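Home | Data | Hardware | Files | Issues | Contact

Skavholm strip handover set

October. By the Skavholm bench group

# Skavholm strip handover set

Episodes from a two-arm bench with two different grippers, both working on one narrow strip of particleboard. The set was recorded to compare the two grippers as giver and receiver, and to check how far each camera can be trusted while the arms are moving. Earlier recordings with matched grippers are in a separate repository and use a different file layout.

## Contents

- 3,669 episodes, one handover attempt each
- Four video streams per episode: head, left wrist, right wrist, side
- Joint positions, commanded positions and gripper motor current for both arms
- One outcome label per episode
- Calibration files for the head and side cameras

Failed attempts are included. Episodes in which the controller stopped on a fault were removed, apart from 59 that are kept in the folder `faults` and not counted above.

## Hardware

Two identical arms, facing each other across a teal surface. The left arm carries the Futia gripper. The right arm carries the Tsuchiya gripper. Both are black, both are driven through the same bus, and both accept a single opening value between 0 and 1. The likeness ends there.

Futia closes through a linkage under the housing. The finger tips follow an arc, so the grasp point moves forward as the jaw opens. The offset is corrected in the `tcp` field and left uncorrected in `tcp_raw`. Use one or the other for the whole run. Mixing them gives a position error that changes with opening and is easy to mistake for a bad calibration.

Tsuchiya runs its fingers on a rail frame. The tips travel in a straight line and the grasp point stays put. It is slower to close and takes up more room above and below the jaw, and the frame is the first thing to touch the surface on a low approach. The minimum height limit for the right arm is set for this reason and should not be relaxed in replay.

Both arms run from a Kakico controller. Commands go out at 20 Hz. Joint state is logged at the same rate and interpolated to the video timestamps in the `aligned` files. The raw logs are included for anyone who prefers to do their own alignment.

## Workpiece

The strip was cut from shelf board. The chip core is exposed along the edge, and there is a hole near one end. The core sheds grit, which ends up on the finger faces, so the fingers were wiped at the start of each session and grip friction drifts a little between wipes. Session number is recorded in `meta.json` for this purpose. Do not shuffle sessions together if friction matters to your experiment.

The two ends are not interchangeable. The end near the hole is called A and the other is called B. In the main configuration the left gripper works on end A and the right gripper on end B. The swapped configuration is marked `ab_swap: true`.

## Cameras

The head camera sees both grippers and the strip and is the stream used for labeling. The wrist cameras look past the fingers and give the best view of the gap on each side of the board. The side camera is mounted close to the work. It was added late and is missing from sessions 1 to 4.

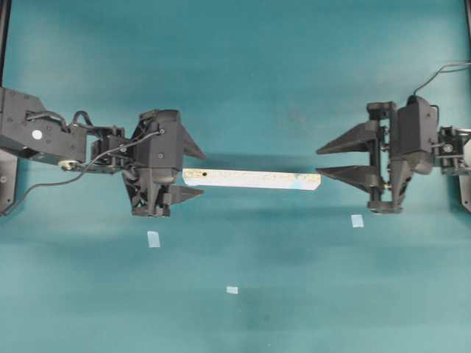
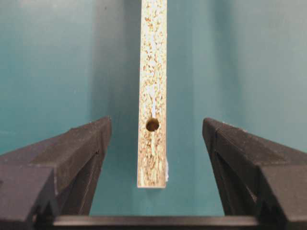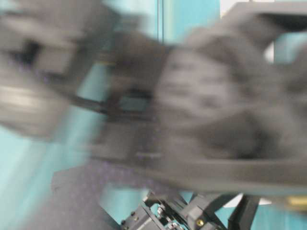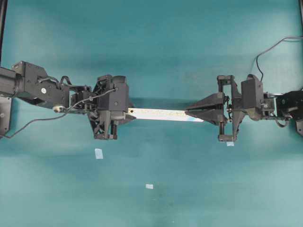 Bench views, in order: head, wrist, side, head. The wrist view has the drilled edge of the strip between the fingers; the side view has motion blur; the last head view has the strip held by both grippers.

## Known problems with the video

**Side camera blur.** Exposure is fixed at a value chosen for slow approach. On fast transfers the gripper smears sideways across most of the image and finger edges cannot be recovered. Frames with a blur score above the threshold are listed in `side_blur.csv`. We did not delete them. Models trained on the side stream alone did poorly on the transfer phase, and dropping the listed frames helped only in part.

**Wrist camera coverage.** The wrist views show the gap well but carry little information on tilt. A strip seen edge-on looks much the same over several degrees of roll. Use the head stream for in-plane angle.

**Head camera shadow.** The arms throw a soft shadow onto the surface. A simple color threshold for the background will break there. The masks in `masks/` were made with a wider range and then corrected by hand – mostly around the fingers.

**Tape.** Small pieces of light tape are stuck to the surface and should not be used as a scale reference. Their positions were not measured. In the head view they are close enough to the strip in color to confuse a threshold-based detector.

## Labels

Labels are stored as a string in `outcome`:

- `transfer` – the giver opened and the receiver held the strip for the full hold period
- `slip` – the strip moved in the receiver after release but was not dropped
- `drop` – the strip left both grippers
- `no_grasp` – the receiver closed without taking hold
- `stall` – motor current reached its limit before the commanded opening was reached

`slip` is the weakest label. Two passes were made over the head video and disagreements were settled with the wrist stream. Small slips along the length of the strip are probably underreported on the Futia side, where the housing hides the end of the board.

A `stall` can be a good grasp. Futia often reaches its current limit on a solid hold because its commanded closing value is slightly past the board thickness. Check the hold phase before treating it as a failure.

## Comparison notes

These notes cover general behavior only. Per-session counts are in `summary.csv`.

Futia is the better giver. It opens fast, and the linkage pulls the fingers back from the board as they part. When it receives, the arc motion tends to push the strip along its length unless the approach is offset to match. The corrected `tcp` deals with most of this but not with the last part of the stroke, where play in the linkage shows up.

Tsuchiya is the better receiver. The long tapered fingers reach the end of the strip with the body well clear, and straight-line closing leaves the strip where it was. Its weak point is twist. Contact is near the tips, and a strip held only by that gripper can rotate about the contact if the arm starts or stops hard. Limiting wrist acceleration helped more than raising grip force, which mainly wore the corner of the board.

With both grippers closed, small errors in the relative calibration of the arms turn into force on the strip. The controller runs a reduced position gain during this phase. The gain change is logged as an event, and replaying the episodes without it will load the wrist joints.

We would not read the results as a ranking. The board is light, the grasp points are fixed and only one workpiece was used. Heavier or wider parts may well reverse the order.

## File layout

 episodes/
 000001/
 head.mp4
 wrist_l.mp4
 wrist_r.mp4
 side.mp4
 raw.npz
 aligned.npz
 meta.json
 faults/
 calib/
 masks/
 side_blur.csv
 summary.csv

`side.mp4` is absent, not empty, for sessions recorded before the side camera was fitted. Loaders should test for the file.

Joint angles are in radians. Positions are in meters in the left arm base frame, including those for the right arm. Motor current is given in raw controller units and is not comparable between grippers. The Futia current limit was set to 4,000 in these units. The Tsuchiya limit is stored per session because it was changed twice.

## Splits

Splits are by session. A random split by episode leaks surface dust and lighting and gives results that do not hold on new sessions. The test sessions include the swapped configuration, which appears in training only in small number. If you need a split without it, filter on `ab_swap` and say so when reporting.

## Replay

Replay on similar hardware is possible but has been tried only on our own bench. Before running:

1. Load the calibration for the matching session.
2. Set the right arm minimum height.
3. Enable the gain event handler.
4. Run once without a workpiece at reduced speed.

The grippers home differently. Futia homes open. Tsuchiya homes closed and must be clear of the board before power-up.

## Changes

- Added side camera blur list
- Corrected swapped wrist streams in session 6
- Moved fault episodes out of the main folder
- Renamed `open_cmd` to `grip_cmd`; old name still accepted by the loader

Open items: per-frame contact labels, second workpiece, shorter side camera exposure.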